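Can they do chores yet? (zip pouch edition)

tinsnips_35
Zikerholm's blog swears home robots are 2 years out. Meanwhile my kid can't get a sheet of paper into a zip pouch without a fight. So who's closer, the machine or the kid?

quintela_fan
Two years is nuts. Clear film is the worst stuff going — shiny, floppy, half invisible to a camera. I packed orders at Plustus for seven years and I still fumbled those bags.

mossy_ledger
Disagree! Grippers have gotten so good. I'd bet on a zipper before I'd bet on a fitted sheet, and I'm saying that with love for both.

tinsnips_35
ok but a pouch full of paper has some weight to it. Doesn't that help?

quintela_fan
It helps until you grab the corner and the whole thing slides. Lunon forum had 16 pages on this in January.

Clive Ashworth
Love this thread. I think the red zipper is the part to go for, it's easy to spot and stiffer than the film. Pouch of paper on a white table:

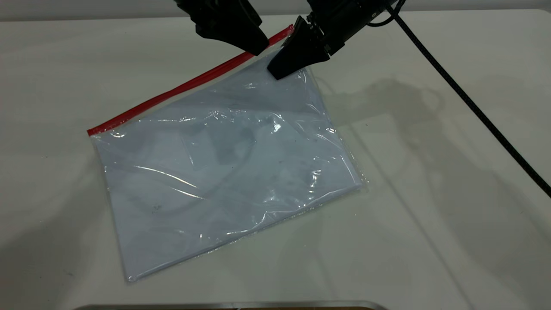
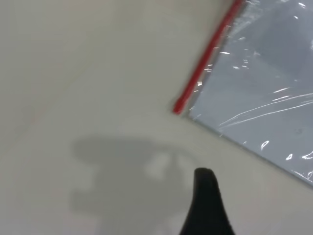
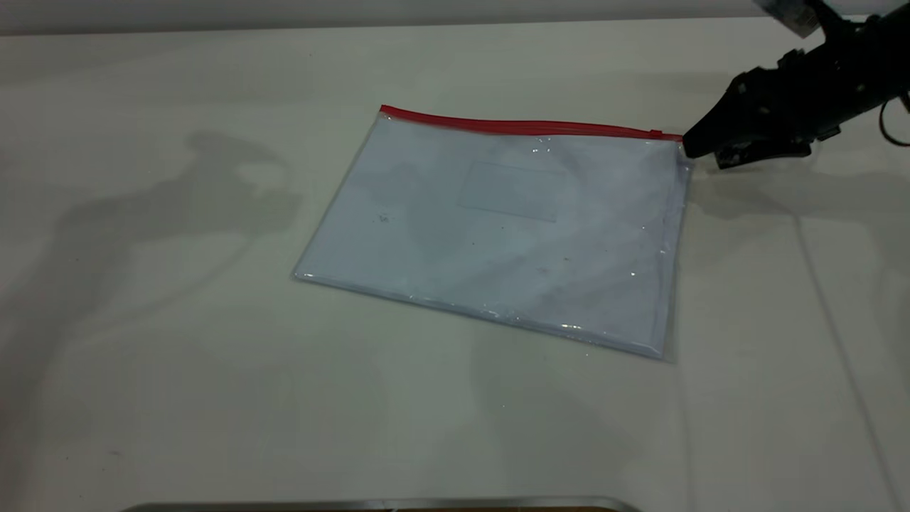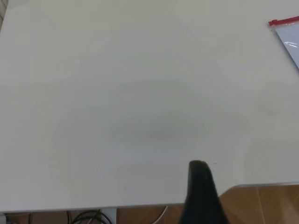 Clive Ashworth
Lunon Shop Automation Club

mossy_ledger
Ooh, look at the glare on that plastic in the second one. Fine, that's harder than I figured. Still betting on the zipper!

quintela_fan
I'd go for the slider end in the third. Call me when it does my laundry.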